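Home Skills for Beginners
Apr 11, 2022
By Elsie Merrick

Chapter 9: Folding What You Wear

If you have worked your way here from the chapter on washing, you will by now have a heap of clean clothes and, I dare say, no great wish to do anything with them. I was the same for years. My first flat in Endamitz had a chair that I never once sat on, and it was always buried in shirts. So let us take the folding gently, one garment at a time, and begin with a T-shirt on a bed.
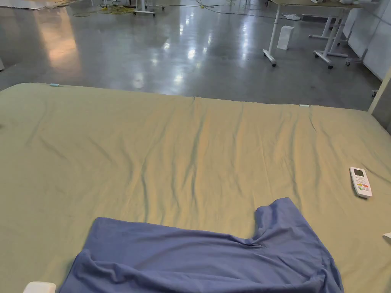
A bed is a kinder place to learn than a table, I think, as it gives you room to spread your elbows (and to make a muddle). Lay the shirt down with its front facing the sheet, pull the sleeves out to either side, and run your palms from the middle towards the hems. Take your time over this part! A shirt that starts off crooked will stay crooked however neatly you fold it later on.

Now take hold of it at two points, one in each hand, and give it a little tug before you bring one side over towards the centre.

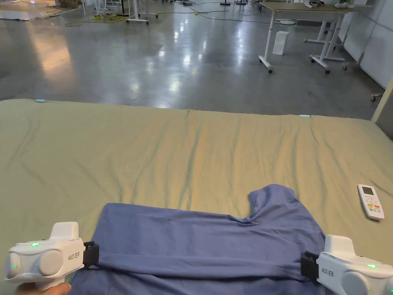
Leilani Doucet wrote to me after the first edition that she had always folded from the bottom up and saw no need to change, thank you very much, and I have to admit her drawers looked splendid. Fold whichever way suits your shelf, then, so long as you do the whole pile alike.

Larger or darker pieces can be lifted clear of the bed altogether. Hold a corner in each hand and let the cloth hang.

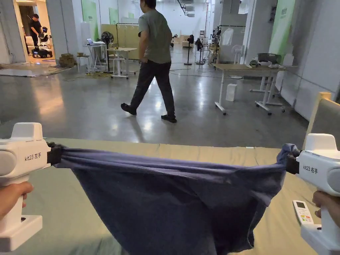
If it has twisted, turn your wrists outwards until the top edge lies straight, and then lower it slowly, bottom edge first. Fluff shows up dreadfully on navy, so go over it with a soft brush while you are there. We shall come to bed linen in Chapter 14, where you will want a second pair of hands.
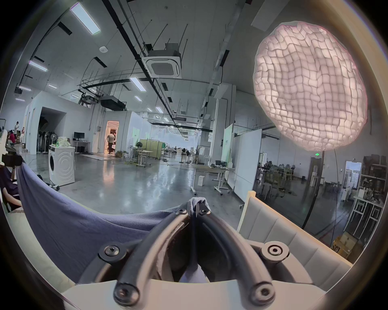 Fig. 9.4 Lavender-blue fabric, held up and hanging in soft folds.

Exercise: fold the same shirt three times, and keep the fold that you like best.

Comments

Corrado Pellegrini: Used this with my evening group in May last year. The tug is what made the difference for them.

Uchenna Babalola: Does face down still work for shirts with buttons? Mine always gape at the neck.

Rafferty Quintanilla: Do up the top button first, Uchenna, and one in the middle.

Contact us | © Dobre Schoolbooks | Back to top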